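Tocador Buckley con espejo ovalado
Colección Sarkorgate · Dormitorio y vestidor

Inicio > Muebles > Tocadores > Buckley

Precio y disponibilidad: consultar en tienda o por teléfono
Acabado: blanco roto con filetes dorados
Entrega: a domicilio, con montaje opcional
Referencia: 221

El Buckley es el mueble que más alegrías nos ha dado desde que abrimos la sección de dormitorio, y eso que cuando llegó el catálogo de Sarkorgate dudamos bastante. ¿Un tocador tallado, con rosas y volutas, en pleno imperio de las líneas rectas? Pues sí. Lo pedimos para ver qué tal y a los pocos días ya teníamos a gente preguntando por él desde la puerta. Es un mueble con carácter, de los que se eligen primero y luego se piensa el resto de la habitación.

Está pensado para maquillarse, peinarse, guardar las cosas pequeñas que acaban siempre rodando por el baño y, por qué no, sentarse cinco minutos tranquila antes de salir. El sobre es liso y claro, sin cristal encima ni relieves que estorben, y eso se agradece muchísimo en cuanto se empieza a usar a diario. Todo el adorno se queda donde tiene que estar: en el contorno, en el marco del espejo y en el faldón delantero.

Características

Espejo ovalado con marco tallado, fijado en la parte trasera del sobre
Repisa elevada al fondo, a lo largo del tablero
Cajoncito de frente redondeado integrado en la repisa
Faldón delantero curvo, de perfil ondulado, con volutas en relieve
Pintura en blanco roto, satinada al tacto
Filetes dorados aplicados a mano
Patas con regulador de altura para suelos desiguales
Tirador de recambio incluido en la bolsa de herrajes

La talla, de cerca
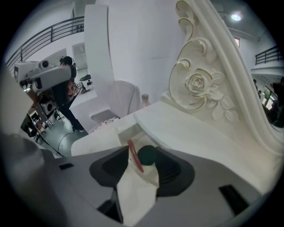

Las rosas son lo que acaba de convencer a casi todo el mundo. Sarkorgate trabaja el relieve con bastante profundidad, de manera que los pétalos tienen capas de verdad y hacen sombra entre sí cuando la luz entra de lado (por la mañana, junto a una ventana, es una maravilla). Las volutas que rodean la flor llevan un filo dorado muy fino, sin brillos exagerados, y suben en curva acompañando las hojas. Quien tenga miedo de que el dorado resulte recargado puede venir a verlo en persona: es una línea, nada más, y desde el otro lado de la habitación apenas se percibe como un borde más cálido. Con una butaca tapizada en blanco y de respaldo curvo al lado, el conjunto queda redondo, y el respaldo repite muy bien el movimiento de la talla. La butaca no va incluida con el tocador.

Un apunte sobre el color, porque nos lo preguntan mucho. El blanco roto del Buckley tira un poco a crema. Junto a una pared de blanco puro se nota la diferencia, y a nosotros nos gusta que se note, pero si lo que buscáis es un blanco frío os recomendamos pedir la muestra de acabado antes de decidir. Es una tablilla pequeña que os podéis llevar a casa una semana. Miradla de día y también con la lámpara encendida.

Guardar y tener a mano

El cajón de la repisa es pequeño, lo decimos desde el principio. Caben pendientes, horquillas, un par de pintalabios, las pinzas, esas gomas del pelo que desaparecen. No cabe un secador ni lo pretende. Sale con suavidad y tiene tope, así que no se queda en la mano al tirar con prisa. El frente redondeado se coge bien incluso con los dedos llenos de crema.

La repisa es nuestra parte favorita. Al estar un poco por encima del tablero, los frascos y las cremas se quedan al fondo, a la vista, y delante sobra sitio para lo que se está usando en ese momento. Con un tocador plano acaba una apartando botes con el codo para hacer hueco al peine. Aquí cada cosa encuentra su altura enseguida, casi sin proponérselo.

Quien necesite más almacenaje puede combinarlo con la cajonera Griltum, que tiene cinco cajones y va pintada en el mismo blanco roto. Se coloca a un lado, pegada o separada, y los tiradores son iguales. También hay quien prefiere una cesta bajo el tocador; el faldón la disimula bastante si es baja.

Cómo lo pondríamos nosotros

Lo ideal es una pared con luz natural lateral. De frente a la ventana el espejo queda a contraluz y para maquillarse es una lata. Si no hay más remedio, una lámpara a cada lado del espejo lo arregla bastante bien, mejor de luz neutra que de luz cálida.

En el sobre, poca cosa. Nosotros somos muy de llenar y este mueble nos ha ido enseñando a quitar: el espejo y la talla ya decoran muchísimo por sí solos. Un ramo de flores artificiales en una esquina, junto al espejo, le sienta de maravilla, sobre todo en rosa con algo de hoja verde. Un frasquito translúcido en la esquina contraria. Y el centro despejado, para trabajar a gusto.

Para la pared de detrás funcionan muy bien los tonos empolvados: rosa seco, verde salvia, un gris con algo de malva. En azul marino lo montamos una vez en el escaparate y tuvimos que reponer las muestras de pintura en dos semanas, así que si os atrevéis, adelante. Con papel pintado de flores grandes ya es otra historia – puede quedar precioso o puede ser demasiado, depende mucho del tamaño del cuarto.

Si el dormitorio es pequeño, no lo descartéis sin medir. El frente curvo se come menos espacio visual que uno recto, y al pasar por delante no hay esquinas que se claven en la cadera (todas hemos tenido una cómoda así).

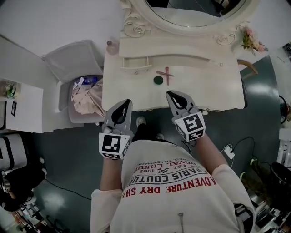 Según Attila Kiss, lo mejor llegó al cabo de unos meses de tenerlo en casa: «Lo compramos para mi hija y acabamos usándolo los tres. Por las mañanas hay turnos. El espejo es más grande de lo que yo imaginaba y el cajoncito lo tiene ella requisado, ahí no se puede tocar nada. Lo único que cambiaría es que las volutas del marco cogen polvo, hay que pasarles el pincel de vez en cuando». Le damos toda la razón en lo del polvo, y por eso hemos ampliado el apartado de limpieza.

Limpieza y cuidado

Para el tablero, un paño de microfibra apenas humedecido y otro seco detrás. Nada de alcohol, acetona ni toallitas desmaquillantes, que a la larga se llevan el satinado. Si se derrama quitaesmalte, secad dando toques, sin frotar, y llamadnos: hay retoques de pintura para estos casos.

La talla se limpia en seco. Un pincel de cerdas suaves, de los de repostería o uno viejo de colorete bien lavado, entra en los huecos de las rosas sin levantar el dorado. De arriba abajo, con paciencia. Una vez al mes es suficiente en la mayoría de las casas.

En el espejo, el limpiacristales se pone en el paño y nunca directamente sobre el vidrio, que si escurre se mete por detrás del marco.

Las manchas de maquillaje en polvo salen solas con el paño. Con los lápices y las barras de labios conviene no esperar: una gota de jabón neutro en agua tibia, pasada suave, y aclarar. Si sois de apoyar los lápices destapados mientras os maquilláis (nosotras también), una bandejita o un pañito blanco de algodón encima del tablero ahorra bastantes disgustos.

Entrega y montaje

El Buckley viaja en dos bultos: el cuerpo del tocador, con las patas aparte, y el espejo, que va en su propia caja con cantoneras. Lo reparte Parkix, que es el transporte con el que trabajamos desde hace tiempo y que trata los espejos con mucho mimo. El plazo habitual es de 14 días laborables. En febrero puede alargarse un poco por el inventario de fábrica.

El montaje es sencillo: cuatro patas que se atornillan y el espejo, que se fija por detrás con los herrajes incluidos. Recomendamos hacerlo entre dos personas, sobre todo el espejo. Una lo sujeta recto desde delante y la otra aprieta desde atrás. Antes de apretar del todo, alejaos un par de pasos y comprobad que el óvalo esté a plomo.

Si preferís el montaje a domicilio, se añade al hacer el pedido. Los montadores se llevan los embalajes.

Revisad la caja del espejo delante del repartidor. Cualquier golpe, por pequeño que sea, se anota en el albarán y lo cambiamos sin discusión.

Preguntas que nos hacéis

¿Se puede comprar sin espejo?
Sí, por encargo. El tablero llega sin los taladros traseros, así que después no se puede añadir el espejo sin pasar por taller.

¿El dorado se va con el tiempo?
Con limpieza en seco aguanta muy bien. Sarkorgate nos cuenta que el filete se prueba con unas 2.000 pasadas de paño antes de dar por bueno el acabado.

¿Hay otros colores?
De momento solo el blanco roto. Lo hemos pedido en verde agua, insistiendo bastante, y nos han dicho que lo estudian.

¿Sirve como escritorio?
Para escribir una nota o usar un portátil pequeño, perfectamente. Para jornadas enteras no lo recomendamos, el faldón curvo deja menos sitio para las rodillas que una mesa normal.

¿Las flores vienen con el mueble?
No, pero en la sección de decoración tenemos ramos artificiales sueltos.

¿Puedo verlo montado?
Sí, en la tienda hay uno en exposición. Los martes por la tarde solemos estar más tranquilos y os lo enseñamos con calma, cajón incluido.

También os puede gustar

Cajonera Griltum, blanco roto
Butaca tapizada con respaldo curvo
Lámpara de sobremesa con pantalla plisada
Bandeja para tocador

Para pedir la muestra de acabado, escribidnos indicando la referencia 221 y la tienda en la que queréis recogerla.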